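Evening course: Keeping a Household Budget
Handout 2 - Irregular costs, and where they hide

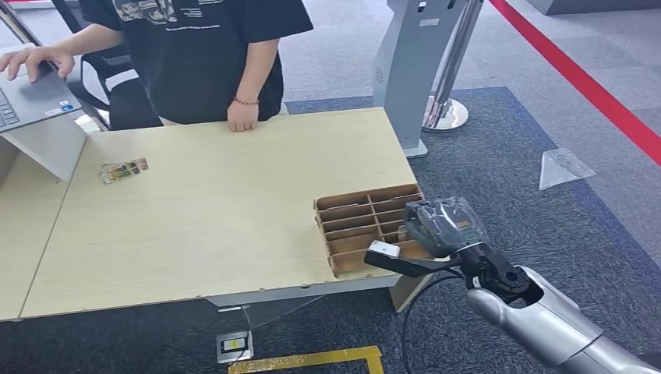
So what do I mean by an irregular cost? Anything you know perfectly well is coming but don't pay every month: the car service, school shoes, the dentist, your sister's birthday.

I've put these notes together from what we talked through last week, plus a few bits I forgot to say because we got stuck on boilers for so long (my fault, I do love talking about my boiler). If you missed it, you should be able to follow along from this and catch up with Binta or Lesego over the tea break.

Why we do this before savings

Lots of books start you off with savings goals. I don't, and Hsiu-ying asked me why, so I'll have another go at answering. When I first kept a budget I was very proud of my savings pot, and then the car needed two tyres and I emptied it. The next month it was the water bill. I decided I was hopeless with money and gave up until the following August. My spending was fairly normal, I'd just left a great chunk of it off the page.

Making the list

Get your bank statements out and go back a full year. Write down everything that doesn't show up monthly, with the amount and the month it went out. Don't tidy it up yet! Gifts count, and so do haircuts if you only go now and then. Then go through these headings and see what you've missed:

Home - repairs, insurance, chimney, garden
Travel - servicing, tax, railcards, the big trip to see family
Health - glasses, dentist, prescriptions
People - birthdays, weddings, leaving collections at work
Animals - jabs, kennels, flea stuff

Most people find the People line is the shock. Mine certainly was.

The sum

Add up the whole year and divide by 12. That's the amount to move into a separate pot each month, straight after payday. Say your list has a boiler service at £80 and nothing else (lucky you), you'd put away £6.67 a month. If the service is due in 5 months and you're starting from nothing, divide by 5 instead, so £16 a month until it's paid, and then drop down to the lower figure. Itsuki spotted that second part before I'd got to it, well done Itsuki.

A couple of questions from the group

Phúc wanted to know whether the pot has to be a separate account. It doesn't have to be, but I find money sitting next to my food money gets eaten. An envelope or a jar is fine for small amounts.

Somebody else asked what to do if the monthly figure comes out far too big. Start with the things you can't put off, fund those, and leave the rest on the list in pencil. Half a pot is still a good deal better than a credit card in December.

For next time

Bring your list, even if it's scruffy, and a calculator or your phone. We'll be doing food shopping next, so hang on to your receipts if you can bear to. I'll bring 11 of mine and you can all be rude about them.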